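Table tips from the Cletgate open day

I went to the robotics open day at Cletgate in August and came home with a few ideas for my own workbench. The staff spend all day picking things up with hand-held grippers, so they care how a table is set up.

Use a white top if you can. Small dark parts show up right away. Keep the middle clear and push what you aren't using to the far half.

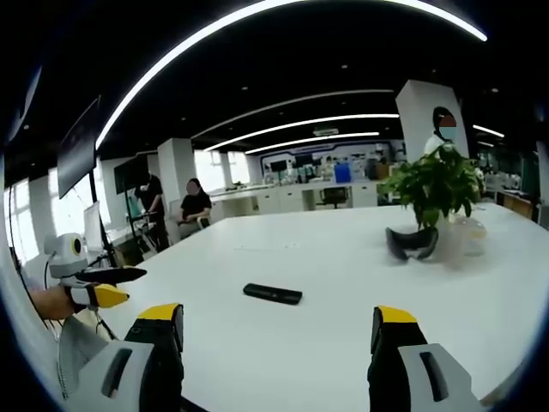 Run cables down one side and tape them every 10 inches. Wipe the top with a damp cloth before starting, then dry it. Grit on the surface ends up on your gripping tips, and then things slip. The same goes for kitchen tongs.

Put the remote back in the same spot each time.

Comments

Does tape leave a residue on a painted top?

Painter's tape doesn't, if you pull it within a week or so.

Tried the cloth tip on my tongs. Better grip on jar lids.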